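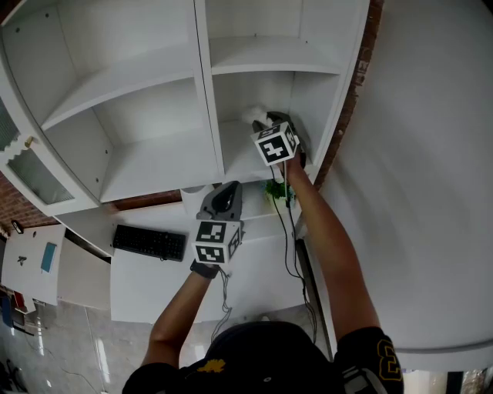
Reaching up to the shelves with both hand-held grippers, the right one closed on a small white fluffy item.

Vudumis Shelf Reach: a comparison set for two hand-held grippers

Welcome, and thank you for taking the time to read this before you download anything! Vudumis is a small collection of recordings we made while trying to decide between two jaw designs for our hand-held grippers, which we call Prindesitz and Pruroria throughout the files. It grew a good deal bigger than we planned, and it seemed a shame to leave it sitting on our own disks when somebody else might be facing the same choice.

What is in it

There are 1,123 recordings covering 11 tasks, all of them in ordinary furnished rooms. Most of the tasks involve picking up light household things and putting them away, and the shelf tasks are the ones we are fondest of (also the ones that made our shoulders ache). A marker cube rides on each gripper, and its black-and-white patterns are what we use to work out where the hand is and which way it is turned. Each recording comes with the head camera video, the cube poses, the jaw opening over time and a short plain-text note from the person who did the task.

How we compared the jaws

Every task was done with both designs, by the same person, on the same afternoon wherever we could manage it. We scored three things: whether the item was picked up on the first try, whether it slipped, and how long the cube stayed readable. Soft items turned out to be the most interesting by far, and if you only have time for one folder, please start with soft_high.

Things to watch out for

High shelves are hard on tracking. When the arms go up, a cube can turn its best face away from the camera, and the pose may jump for a moment. We left those stretches in and marked them with a flag in poses.csv, so filter on it if you need clean paths. The cables can also tug on the wrist during a long reach, and you may see a little wobble in the numbers.

Recordings from before August use the older cube size, listed in cubes.txt.

Questions and fixes

Jadwiga Żak looks after the set and is happy to hear from you, even about small typos. Please include the recording number when you write.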